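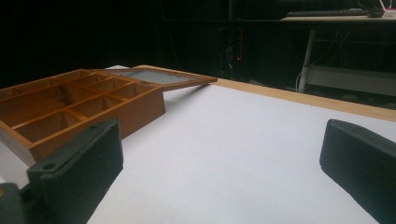
Compartment box on the bench.

I changed the transmission fluid in the wagon last weekend, at 39 thousand miles by the odometer, and since the manual is vague on several points I am writing the procedure down before I forget it. The car has the six-speed automatic with the sealed pan. There is no dipstick. Level is set through an overflow tube inside the drain plug, and the reading is only valid inside a narrow range of fluid temperature.

The dealer in Pravcombe told me the fluid is good for the life of the car. I don't plan on finding out how they define that. The shifts from second to third had been getting slow when cold, and there was a small flare on light throttle. Neither set a code.

Parts first. I used Flostska multi-vehicle fluid, which lists the right specification on the back label. I also bought a new drain plug gasket, a new fill plug gasket, and a hand pump with a hooked outlet. The fill plug on this car sits behind the left front wheel liner and you can't get a straight bottle anywhere near it. Six fasteners hold the liner. Two are screws and four are push clips, and the push clips are single-use in practice. Buy spares.

The car has to be level. I put it on four stands and checked the sill with a spirit level in both directions. If the nose is up, the overflow tube will read wrong, and the car will look fine on the driveway and be low on the road. I had it slightly nose-high on the first try and had to lower one pair of stands by a notch.

Order matters here. Open the fill plug before the drain plug. If the fill plug is seized and the fluid is already in the pan, you have a car that can't move. Mine came loose with a long bar and no drama. The drain plug has two stages: the outer plug comes out, and then the plastic overflow tube unscrews from inside the same hole with a hex key. When the outer plug is removed on a cold transmission, very little comes out. The rest follows when the tube is removed.

What came out was dark brown and did not smell burned. There was a thin gray paste on the drain plug magnet and no flakes. I measured the drained volume in a marked jug, put the tube back finger tight plus a little, and pumped in the same amount plus a bit extra to leave some for the overflow.
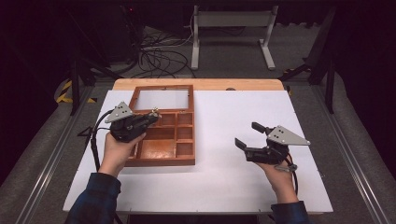 Then the level check. Start the engine with your foot on the brake, move the lever through each position with a pause of a few seconds in each, and return to park. Leave the engine running. I read the fluid temperature with a Zurkora scan tool, which shows it as a live value. The cheap code reader I had before could not see the transmission module at all. At 40 degrees Celsius, pull the outer plug. A stream means it is overfull, so let it run until it becomes a slow drip. If nothing comes out, pump more in through the fill hole until it does. Fit the plug with its new gasket and shut the engine off.

The temperature climbs faster than you would expect. I missed the window on my first attempt while looking for the drain pan and had to let the car sit for the afternoon.

A drain like this only changes part of the fluid. The rest stays in the torque converter and the cooler lines. I intend to do it again after 1000 miles, and a third time after that if the drained fluid is still dark. There are machines that exchange all of it in one go, and the shop on Magalhães Street has one, but the price was more than I paid for the fluid, the pump and the scan tool together.

Results so far: the cold shift from second to third is quicker. The flare on light throttle is still there, less often. It may be the fluid or it may be the adaptation values, which I did not reset. I would rather change one thing at a time. If the flare is still present after the second drain, I will reset the adaptations and drive the relearn cycle.

One correction to my post from February about the brake hoses. I gave the banjo bolt torque for the rear calipers and labeled it as the front. The table in that post is fixed now.

Posted July 1, 2023. Filed under: wagon, drivetrain, maintenance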